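December, Brasance cell, bench notes

Came in at 9. Ruaridh had left a message that the arm stopped two times overnight with a vacuum fault, both times when it went down into the back of the bin. I did not restart it before looking, and I am glad, because the fault log keeps only the last few entries and a restart pushes them out.

Log first. Both faults came in the same part of the reach, wrist turned far over and the arm low. In the front half of the bin there was no fault at all. So I suspected the dress pack before I suspected the pump.

Put the arm in manual, slow speed, and jogged it to the bad pose by hand. Jeanie watched the hose from the other side. At the far end of the turn the hose was pulled tight over the joint housing and got flat for a short length. When I came back a little it was round again. The ties were too close together near the wrist, so the bundle had no place to give. I think this is from when we changed the sensor cable in the old Nenham setup and I tied everything down again too neatly.

What I did:
Air off, pressure down, arm locked out.
Cut the ties from the clamp block to the wrist. Kept the clamp block where it is.
Let out more hose for the loop and turned the wrist by hand commands to both ends before putting new ties. New ties are snug, not hard. I can still twist the hose inside them with two fingers.
Pushed every fitting home again. One of the green ones came out in my hand with almost no pull. I cut the tube end square and put it back, and now it holds. Maybe this one was half of the trouble, I can't say which half.

Leak check after: closed the line, watched the gauge for 9 minutes, no drop I could read. Before the repair I did not take this number, which was stupid.

The bin. It had walked a little toward the arm, so the grasp positions at the back were off. Set it again to the tape corners on the bench and tightened the bar clamp on the left side. Please, when you take the bin out for emptying, put it back to the tape and not to where it looks right. Matheson's sheet from Brakby says to check the bin corner with the pointer after every removal. We have not been doing it. I did it now and it was good on the first try, so I left the bin frame in the program as it was.

The sloped sheet at the back is still fine as a ramp, but the dark patches on it are growing. Ruaridh thinks they confuse the depth picture. I am not convinced, the shiny part is worse for that. We can try matte film on it, but one change at a time. I pressed down the clear tape on the seam again, because small things catch under its edge if it lifts.

Test: 16 picks with the mixed objects, slow speed first. No vacuum fault. Then the same number at normal speed, also no vacuum fault, but 2 missed grasps. Both misses were on the orange cloth, where the fingers closed on too little fabric. I do not count these as the same problem. The cloth was always difficult and the grasp planner likes its thin middle part too much.

Jeanie asked if we should go to a softer hose. Maybe. The softer one bends easier but it also goes flat easier under vacuum, so I would like to see this one run for a while first. She will look at what lengths we have on the shelf.

Still to do:
- mark the hose with a paint pen at the clamp block, then we see if it creeps
- order ties, the small bag is nearly finished
- longer fault log, ask Ruaridh where this is set
- pointer check written on the card at the cell door

Left it running at normal speed after lunch. If it stops again, please leave it as it stands and call me - I want to see the pose.

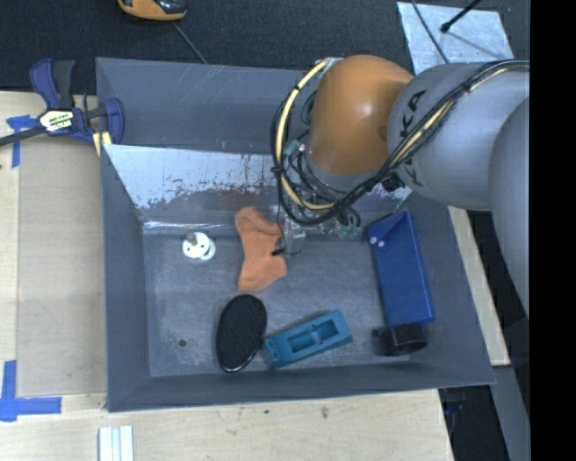

Arm down in the bin at the orange cloth, hose looped over the left side of the joint housing.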